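The Operative Note Should Be Written for Two Readers

By Mateja Vukčević
15 April 2018

43 shares | 5 comments

An operative note is the record a surgeon files after a procedure. It lists the diagnosis before and after, the names of the staff, the type of anesthesia, the findings, the steps taken, the estimated blood loss and any complications. Coders, insurers, lawyers and other surgeons all read it. The patient can usually get a copy on request, and most patients never ask for one.

My position is that the note should go to the patient by default, within 30 days of the operation, and that its first paragraph should be written in plain language by the person who did the work.

The usual objection is time. A surgeon with a full list already dictates notes late in the evening, and another paragraph means more evening. I take this seriously, but the present note is long for reasons that have little to do with care. The last one I was asked to review ran to 1437 words. Most of it came from a template: the patient was brought to the room, identified, positioned, prepped and draped in the usual fashion. The part that was specific to this person fit into a short block near the end. It said that adhesions had made access slow and that one layer of the repair had been taken down and sewn again.

Templates protect against omission, and I would not remove them. They also hide variation. If every closure is recorded as "closed in the usual fashion," a later surgeon has no way to tell which suture was used, whether it was run or interrupted, or how far apart the bites were. These choices matter when the same tissue has to be opened again. 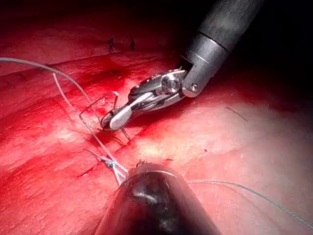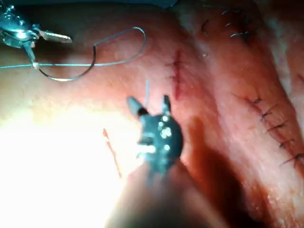 What the first paragraph should contain

The plain paragraph needs to state what was planned, what was done, where the two differ, and what the next doctor must know. Abbreviations should be spelled out. "Uneventful" should be dropped, as it describes the surgeon's day. If something was left undone, the paragraph should say so and give the reason in one sentence.

Yaw Opoku, who spent years coding surgical records, has put a stronger objection to me. He argues that a note written with the patient in mind will become guarded, and that candor will move into hallway talk where it helps no one. The risk is real. My answer is that notes are guarded already, with a lawyer as the imagined reader. Adding a patient to that audience may at least improve the sentences.

There is a weaker version of my proposal, in which a clerk or nurse prepares a summary from the finished note. It costs less surgical time. It also adds a step at which errors enter, and the person doing the summary was often not in the room. A clerk who meets "usual fashion" can only copy it or leave it out. I would accept this version for minor procedures and resist it for anything involving a repair, a graft or an implant.

Storage is a separate problem. A note held in one hospital's system is of limited use to a patient who moves across the country and turns up in an emergency room in July with abdominal pain. A printed copy in a kitchen drawer can be photographed and sent in a minute.

5 comments | Share this article

Contact | Copyright 2018 | Back to top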